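Gristton in July, or how I spent 483 tickets

My sister-in-law moved to Gristton last spring and has been telling us ever since that we have to come see the boardwalk. It is a lake boardwalk, so you walk past the marina, a bait shop and a dentist before you get to anything you'd call fun. We drove up with a cooler and low hopes.

The arcade is called Finosen and it takes up the old roller rink. They were having an open day for the new prize room, with free popcorn until the popcorn machine quit at noon. Yuzuki Hoshino, the manager, walked a bunch of us through the back to see where the older machines get fixed. I learned that a skee-ball lane comes apart in three pieces and that people will put gum in absolutely anything.
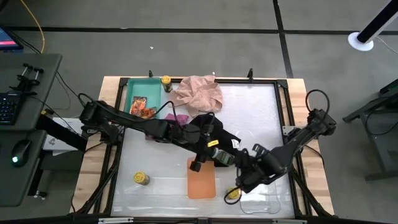
After that we were turned loose with a card each. I stuck to skee-ball and a coin pusher that ate my money very politely. My husband found a pinball table called Fatness, where you feed a cartoon hippo until it rolls over, and I didn't see him for an hour. He came back with a high score of 2359, which he mentioned to the girl at the popcorn stand and later to our waiter.

Between us we had 483 tickets. The lamp I wanted cost a good deal more than that. I went around the prize room four times, picked up a mug, put down the mug, and came home with a rubber duck in a sombrero for 392. The rest are still on my card, where I expect them to stay until one of us dies.

Dinner was at Gashi, two doors down. Good crust, wobbly tables. The large pizza is $39 and they don't warn you that it hangs off both ends of the tray. We ate the leftovers in the car the next morning, parked facing the dentist.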